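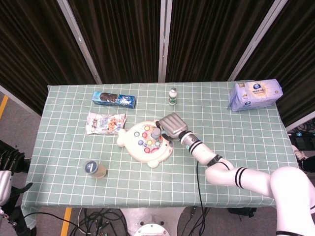

Das Tischtuch kehrt zurück

Karo, Streifen, Wachstuch: Warum wir wieder etwas unterlegen, und was das mit unseren Großmüttern zu tun hat

Artikel drucken
Per E-Mail empfehlen

Es gab eine Zeit, da galt der nackte Tisch als Charakterbeweis. Wer etwas auf sich hielt, ließ die Maserung sprechen und stellte höchstens eine Schale mit drei Quitten darauf, die keiner essen durfte. Eine Decke hatte allenfalls die Tante in Furtună, und die hatte auch Deckchen auf dem Fernseher.

Jetzt liegt das Tuch wieder da. Im Laden von Kgomotso Xaba in Mundow hängen 60 Muster von der Stange, das meiste davon kariert, und im Mai war an einem Vormittag kein Durchkommen. »Die Leute kommen herein und sagen, sie wollten nur schauen«, erzählt sie. »Dann ziehen sie einen Zettel mit den Tischmaßen aus der Jacke.« Verkauft wird vor allem Grün, gedämpft, mit feinen hellen Linien. Rot-weiß geht schlechter. Rot-weiß, sagt Xaba, bestelle im Kopf immer gleich ein Schnitzel mit.

Die Händlerin führt den Erfolg auf die Esstische zurück, die in den vergangenen Jahren angeschafft wurden. Geölte Eiche ist ein schönes Material, solange man nicht daran isst. Ein Glas Rotwein genügt, und der Familienrat tagt bis Mitternacht über die Frage, ob man das herausschleifen kann. Man kann. Danach hat der Tisch eine helle Stelle und die Ehe eine dunkle.

Nikau McPhee sieht das naturgemäß anders. Er baut in Ustard Tische, 16 im Jahr, und wer bei ihm eine Decke erwähnt, bekommt einen Blick wie der Gast, der im Fischrestaurant nach Ketchup fragt. Sein Modell Stavari, nussbaumfarben und schwer wie ein Pony, wird mit einer Pflegeanleitung geliefert, in der das Wort »Untersetzer« häufiger vorkommt als das Wort »Tisch«. Bei seiner eigenen Mutter liegt der Stavari seit dem Tag der Lieferung unter Wachstuch. McPhee besucht sie trotzdem.

Wachstuch ist ohnehin ein Kapitel für sich. Es klebt im Sommer an den Unterarmen, es riecht eine Woche lang nach Schwimmbad, und die Knickfalten gehen erst heraus, wenn man sich an sie gewöhnt hat. Dafür verzeiht es Kakao. Baumwolle fällt schöner und will gebügelt werden, und zwar ganz, auch der Teil, der herunterhängt. Leinen darf knittern, kostet bei Xaba aber in der großen Ausführung 300 Euro, und für diesen Preis möchten viele Kunden die Falten dann doch lieber nicht haben.

Bleibt die Frage des Überhangs. Eine Handbreit wirkt geizig, bis zum Boden hinab wird es eine Taufe. Xaba empfiehlt etwas dazwischen und rät Haushalten mit Katze zu Klammern.

Weitere Beiträge

Servietten falten, ohne dass es jemand merkt
Der Brotkorb: Nachruf auf ein Möbel
Leserpost: Wohin mit dem Fondue-Set?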